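Notes for session 6: garments, grippers and your hanging-up task
Brestora robotics module, handout from Bok-nam Ji 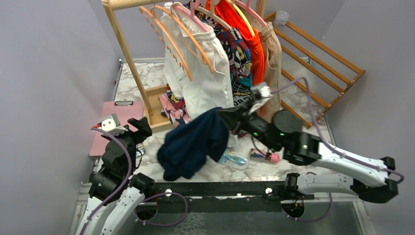
What do I have to hand in for this one?
One working run of your hanging-up task, the log that goes with it, and a page of writing about what went wrong along the way. The page carries more marks than the run, so please don't leave it until the last evening!

Right, on to cloth. Everything we did with the blocks assumed the object keeps its shape when you pick it up, and a shirt won't do that for you. Lift it by the hem and the collar ends up somewhere new — the arm has no idea unless you've given it a way to look again. So your first job is deciding where to grab. I've had the navy cloth in the right gripper while the left one waits with its jaws open, and the bunched-up shape you get from a grab like that is what your code has to cope with.

My advice is to start with one garment and one arm. Get the grasp reliable, then bring in the second arm for spreading. Arsen Stasiv went straight to both arms last year and spent most of November untangling timing problems (he's happy to talk to you about it, he's usually in the lab after 4).

A few things I keep getting asked:

The speed cap stays at 50 per cent. Yes, even for the demo.

Look at the clothes rack before you plan a path. Two garments side by side on the rail leave very little space for a gripper, and the comic-print shirt is a pain for anyone using colour to find edges. Try the orange-red one first, it's much kinder.

Save your log after every run, including the rubbish ones. Yatziri Villaseñor got her best paragraph out of a failed grasp at run 126, and she'd very nearly deleted it.

Groups are as before, so Svitlana's lot share with Oleksandra's and you sort out the bench times between you. Sheet's on the door.

Reading for next time is chapter 8, the part on grasping soft things. Skip the proofs if they put you off and come back to them later. Bring your grasp sketches too — pencil is fine.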